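Teaching day, again

Quick one before bed. Tuesday was all teleop, leader arm in my right hand, follower doing its thing on the table. Rewi (thats the arm) has to learn to set out spoons and chopsticks on a tray. Sounds easy. Isn't.

Goal is 100 good demos before the end of March. Not there yet. My wrist hates me.

Things I learned. Go slow on the approach, then commit. If I dither above the handle the policy learns to dither too, saw that last month with the cups and had to throw out a whole batch. Also stop talking to people while recording – I drift left when I talk.

Tried kinesthetic teaching first, just grabbing the arm and pushing it through. Fine for big moves. Awful for chopsticks, too much of my own weight in it. Went back to remote after lunch and the jerky bits mostly went away.
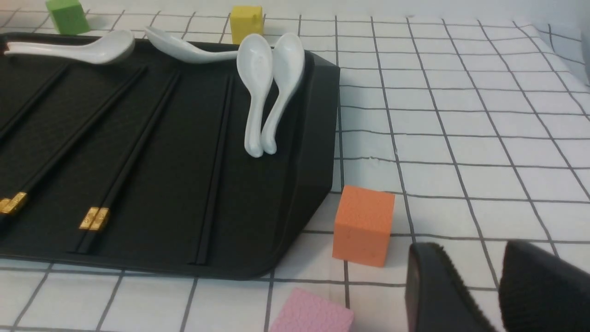 2 min read

Black chopsticks on a black tray, so from the wrist view I'm half guessing where one pair stops. The gold tips help. White spoons are a dream by comparision. Colored foam cubes stay on the cloth, the arm should learn to leave them alone.

Next up: same task, tray turned a bit. And a softer grip on the spoons. More when my hand recovers.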